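Travel Planning > How-To Guides
11 May 2021
By Mekdes Yilma

Print this page | E-mail this page

Section 6: Setting up your self-guided walk of Koltlow

I've written this part of the manual for people who've already loaded the Tufa walking app on their phone (Section 5, if you haven't) and now want to use it in Koltlow, which is the town I know best and the one I get the most mail about. It's a compact old river town with a walled upper half and a flat lower half, and the map treats those as two separate areas. Most of the trouble people have comes from that, so I'll go slowly there.

Before you start

You'll need the Koltlow map pack, a charged phone and decent shoes. The upper town is all cobbles and some of them are very polished. I went over on my backside outside the grain hall in January and I grew up walking on those stones!

1. Open Tufa and tap Places, then Add a Place.

2. Type Koltlow. You'll get two results, Koltlow (Upper) and Koltlow (Lower). Tick both. If you only tick one, the route will stop dead at the river gate and tell you that you've arrived.

3. Tap Download and leave the screen on until the bar fills. Do it on wifi at your hotel or at home, as the signal inside the walls is patchy and the pack is a big one.

4. Go to Settings, then Distances, and choose kilometres. The app comes set to miles and I can't find any way to make it remember across updates, so check it each time.

Note: If you already had the old single-area pack, delete it first. The two will sit on top of each other and you'll see every street name twice.

Choosing a starting point

5. Tap Start From. The default is the railway station, on the lower side. It's a pleasant enough start along the canal, but it does mean you climb to the citadel at the end, when your legs are gone. I like starting at the north gate and walking down.

6. To start at the north gate, pick Bus Stops and choose the top one on the list. The number 27 goes there from the station and stops right beside the arch. Buy your ticket before you get on, the drivers don't sell them.

7. Set your pace. Slow, Medium or Brisk. Medium gives you about 30 minutes at the citadel and assumes you won't stop for coffee, so I always pick Slow and then stop for coffee anyway.

Caution: The app will offer you a shortcut called Tanners' Steps between the upper and lower towns. They're steep, there's a handrail on one side only and the bottom flight floods after heavy rain. With a pram or a sore knee, go to Avoid and tick Stairs before you tap Build Route. You'll be sent around by the mill road, which is longer but smooth the whole way.

Building the route

8. Tap Build Route. You'll see a line with 26 numbered stops on it. Don't panic, you can take out any you don't fancy by pressing and holding on the number.

9. I'd keep the grain hall, the synagogue garden, the three well houses and the old customs office. I'd drop the wax museum. Sorry, wax museum.
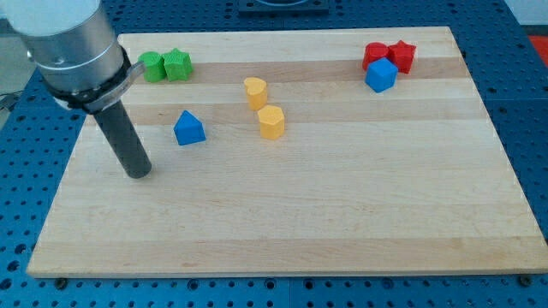 10. Once you're happy, tap Save and give the route a name you'll recognise. Mine are all called Koltlow and then a colour, which seemed clever at the time and now I've got no idea what Koltlow Green is.

11. Tap Keep Offline. The little cloud beside the name should turn solid. If it stays hollow, close the app, open it again and have another go.

Adding a day trip to Ovwood

Ovwood is the next town downriver and it has its own pack. Repeat steps 1 to 3 for it, then open your saved Koltlow route and tap Join. The Droder ferry runs between the two in the warmer months, but the app doesn't know the timetable, so look at the board on the landing. If the ferry's not running, the riverside path is signposted the whole way and it's flat.

Note: Join only works in one direction. If you want to start in Ovwood and finish in Koltlow, open the Ovwood route first and join from there. Section 7 covers printing a paper copy of the finished route.

Print this page | E-mail this page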